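Monday, bag picking, bench 2

In at 4 with Carolina and Cadi. Helge came by later to look at the wiring. Goal for the day was to get the Plilgate entry picking out of a paper bag without the bag folding in on itself. The rules for the July round say a plain paper bag, open top, mixed contents, 16 minutes on the clock. Last week we lost most of the session to the rim sagging inward and the finger catching on it.

Cadi went over the rim again with black tape before we started. Not pretty, and the paper is still creased all the way around, but she wants to keep the same bag for the whole week so we can compare runs. Fine by me.

Ran the Pukwood planner at 200 first, then at 400. At 200 it goes in and comes out cleanly but it is too slow for the round. At 400 the arm overshoots a little on the way down. Carolina put the approach height back up and that helped.
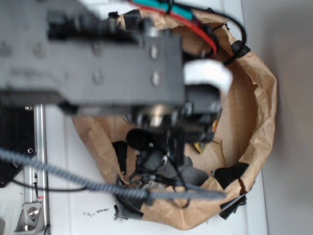 The hard part is still the tangled stuff. Anything with a wire on it drags its neighbors along, and the planner treats the whole clump as one object. The small yellow piece is easy to find because of the color. The gray and black ones get merged. Carolina thinks we should retrain on the gray parts only. I would sooner try a second look from a different angle first, it's less work.

Helge's notes on the cables: the loop on the black one is too long and hangs over the bag. Shorten it or tie it back to the bundle before the next session. He also wants the connector checked, error 281 came up twice on the Monex board and cleared on a restart both times. I wrote to Liv to ask if the Blomqvist team has seen the same code. No answer yet.

To do:
- cable loop (me)
- cut new tape, put a spare roll in the drawer (Cadi)
- second view script, first version (Carolina)
- ask Tamsin if we can have the bench Monday after 4 again

Logs are in the shared folder under bag2. The first log has the wrong gripper offset in it - don't use it for the plots.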